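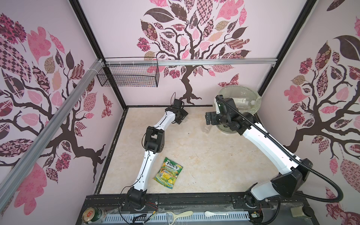 Clear bottles, a glass bowl and a packet of Fox's Spring Tea candy, with the tree wallpaper behind.

I want to defend the person who does not throw away the bottle. In my family this was my aunt, and now it is me. Every April we clean the flat, and every April my husband asks why we keep so many empty containers under the sink. He counted them once and stopped at 159.

My answer is simple. A bottle is a well-made thing. It closes, it does not leak, it weighs almost nothing. We pay for it together with the drink, then we treat it as rubbish after ten minutes.

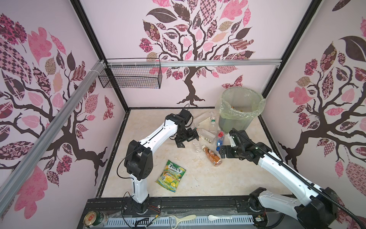 I do not say we must keep everything. My aunt kept too much, and her kitchen was difficult to walk in. But between her kitchen and the bin there is a lot of space, and I think we should use it better. I keep rice in bottles, also buttons, and once a whole winter of dried beans.

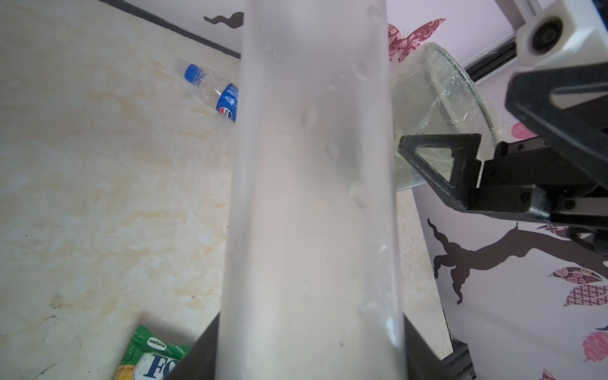
The shops would like us to buy matching sets for storage. I looked at one in Yip, and it was very beautiful and cost more than the food I would put in it. Why is a plain container more respectable than one with a name on it? A Pepsi bottle with its blue cap closes well enough for me, and if the label disturbs you, warm water takes it off. I leave mine on.

Szu-yu Shek
23 September 2020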